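The Kitchen Comes Last

When Shireen Ngubane bought the old house in Godden, she had a plan for every room except the kitchen. She lived there 22 months before she touched it. "I wanted first to learn how I cook," she told me. I think it is a wise way to renovate – slow, but cheap.

Her neighbor Bheki Sibiya did the opposite. He tore out everything in the first week and washed his plates in the bathtub until March.
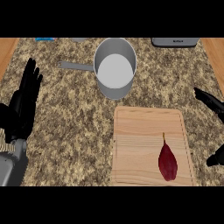

Living with the old stone

Many owners ask if they must replace granite because it is out of fashion. Stefaniia Dmytriv, a stonemason in Makori, tells them to wait. Speckled stone forgives crumbs and small stains, and a new sealing costs much less than a new counter. She uses mild soap and never vinegar. 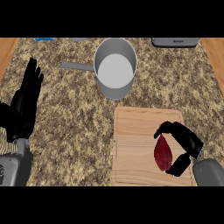 What Shireen changed

In the end, only the lamps and the door handles. She paid 423 dollars, and she kept the rest for the roof.

Comments (2)

Chun-hung Tu
We sealed ours last spring and the lemon marks are still there. Any advice?

Sibusiso Lekota
Bathtub dishes, I remember this life! Greetings to Bheki.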